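Subject: Re: [itinell-growers] Mixed small tomatoes, sorting and saving seed
From: Aqeel Bajwa
Date: 9th June

Hello all,

Thank you for the replies to my last one, I had no idea so many of you had opinions about yellow cherries! I'll answer the question quoted below first and then ramble on a bit, as usual.

> On the list, Otis wrote:
> Is it really worth growing that many colours together? I did a mixed
> packet last year and ended up with a carrier bag of odds and ends that
> all ripened at different times. I could never tell which ones were ready.
> I'm tempted to go back to one red variety and have done with it.

Otis, please don't go back to one red! Tip them all out on a table in good light before you decide anything. I mean it, it is the nicest job of the whole week. Ours went over the strawberry cloth, the one with the paw prints that came from the Flirncombe jumble sale and that I refuse to replace.
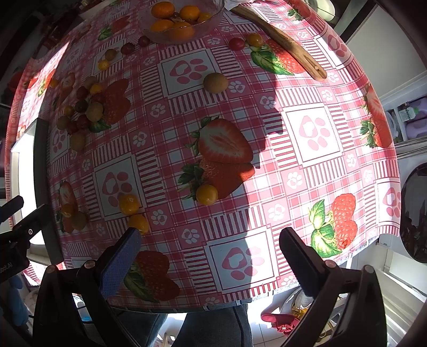
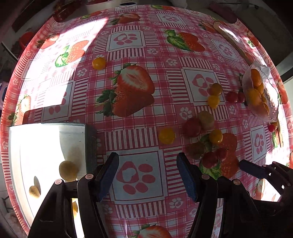 A glass bowl with a wavy rim, a sunny table, small fruit all over the place and plenty of room to push it about. I can't recommend it enough.

Zúñiga wrote back to me off list to say that sorting by colour is a waste of time if you don't also go by feel, and that a yellow tomato can look perfect for days before it tastes of anything. The advice was to press very gently near the stalk end, and to leave anything that feels like a marble for another few days on the windowsill, out of the fridge. I pass it on because I think it's right, and because it answers the bit about not knowing which are ready.

What I'd add is that the colours do tell you something once you have got used to your own plants. With my yellows I wait for the shade to go deeper, more egg yolk than lemon. The lemony ones are fine in a salad if you like them sharp (I do) but they make a thin sort of sauce. The very dark kinds are the hard ones, and there I've given up on looking altogether and go entirely by feel and by eating one. Then another one, to be sure.

My way of doing it, for anyone starting out:

Spread them so that they aren't touching, as far as you can manage. Splits hide underneath, and one split fruit makes a mess of a bowl overnight.

Eat or cook the splits the same day.

Put the best of each colour to one side before anybody comes in hungry. Those are for seed. I was hopeless at this for years and always saved seed from whatever was left at the end, so of course I was choosing the worst fruit every time.

Everything else goes into the bowl and lives on the table. They get eaten twice as fast when people can see them!

On the seed question, somebody asked in March whether you can save from a mixed packet at all. You can, with the usual warning that if any of them are F1 the children may not look like the parents. I rather enjoy that. One of my best plants came from a fruit I'd labelled "orange, small" and turned out a lovely deep amber, sweeter than anything else I had going. I squeeze the seed into a jar with a splash of water, leave it until it smells dreadful, rinse it in a sieve and dry it on a plate. Don't use kitchen paper unless you want to sow the kitchen paper too. Write the label before you squeeze. I have a jam jar with 50 seeds in it that says only "nice" and I've no idea what they are.

If you have too many, and under glass you soon will, roast them. Low oven, a bit of oil, salt, a clove of garlic with the skin left on, and leave them until they collapse. I do the yellows and reds on separate trays. The yellow ones make a sauce the colour of custard which my family regarded with great suspicion the first time and now ask for. My last batch weighed 755 grams going in and fitted into one small jar afterwards, so do more than you think you need.

Otis, if ripening at different times is what really puts you off, try sowing the mix in two lots a fortnight apart and label each plant when the first fruit colours up. You'll still have odds and ends but you'll know whose they are. And the bag may be half the trouble! They sweat in a bag, and you can't see what you've got.

Last thing. I have 11 packets of saved seed to give away, all from last summer, 5 of them yellow and the rest a mixture of red, orange and dark. They're free, I'd only like to hear how they do. Reply to me and not to the whole list, please, or the digest gets very long. I'll bring whatever hasn't gone to the next Itinell swap, along with a jar of the custard-coloured sauce if there's any left.

Does anyone grow a really small brown one? I'd love a few seeds of that in exchange.

All the best,
Aqeel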